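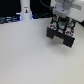
The white tabletop with nothing on it.

I put off clearing this table for 5 months, and then it took me one afternoon, so let me walk you through how I did it (and save you a few of my mistakes!).

Start by taking everything off. Yes, everything, even the stuff that lives there. I used the floor and one chair, and I made a pile for trash, a pile for other rooms and a pile for "ask Ilham," which got embarrassingly tall.

Next, wipe the top. A white surface shows every smear, so go easy on the cleaner: a damp microfiber cloth first, then a dry one, working from the back toward you. Skip the scrubby side of the sponge. I dulled a patch on my old desk that way back in December and I'm still mad about it.

Then do the big gray stuff, meaning anything boxy with a seam or a groove in it. Those lines collect crumbs and dust like crazy, and a flat cloth just slides right over them. 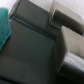
What works for me is an old soft toothbrush, dry, run along the groove in one direction so the dust comes out the end instead of getting packed in. If the thing plugs in, unplug it first. Follow up with a barely damp cloth on the flat faces, and check the bottom edge too, where I always forget.

I hang my cloths up between rounds because a balled-up one starts to smell by the next morning.

Last step, and the hardest: wait a day before you put anything back. I let myself return four things, and the rest went into a Drostora bin in the closet. If I haven't opened it by summer, out it goes. Moataz has already asked for the stapler.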